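Home | Getting Started | Setup | Cloth Tasks | Care | Contact

Larkiveck Two-Arm Kit: Setup Guide
Section 8: Your First Cloth Task
By Ayana Tilahun
7 June 2023

By now your arms are bolted down, the cables are in, and you've been through the homing routine in Section 7 (if you skipped it, please do go back, it only takes a few minutes!). Now for the part most of our customers have been looking forward to, which is handing the arms a piece of cloth and letting them get a feel for it.

Start with one plain cloth in a color that stands out well from your tabletop. Patterns and fringes are lovely, but save them for later.

1. Lay the cloth across the middle of the table and smooth it out by hand. A few wrinkles are fine.
2. Step back out of reach of both arms.
3. On the Drukov control screen, choose Cloth, then Two-Hand Grasp.
4. Press Start and keep a hand near the stop button for the whole first run.
5. Let the left gripper take hold of the left edge and the right gripper take the upper right corner.
6. Press Hold. The arms will stay where they are while you take a good look at the grip.

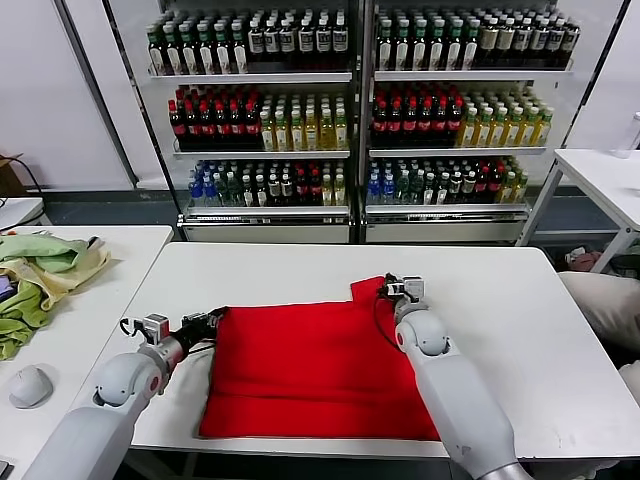

Fig. 8-2. Left gripper on the edge of the cloth, right gripper on the raised corner.

Take your time over this check. You want each gripper to have a fair pinch of fabric, and the rest of the cloth should still be lying fairly flat on the table. If a corner slips away, press Release, smooth things out, and go again from step 3. It happens to all of us, and Kidus Shiferaw in our workshop still likes to do a couple of warm-up grasps before he saves anything.

7. When you're happy with the grip, press Save Grasp and give it a name you'll recognize.
8. Press Release and wait for both arms to return to rest before you reach for the cloth.

CAUTION: Never tug on a cloth while a gripper is closed on it. Press Release first, every time.

NOTE: If you see error 84, a gripper has closed without finding any fabric. Clear the message, move the cloth a little closer to the arms, and start over. Error 267 means a wrist cable is pulling, so stop there and turn to Section 2.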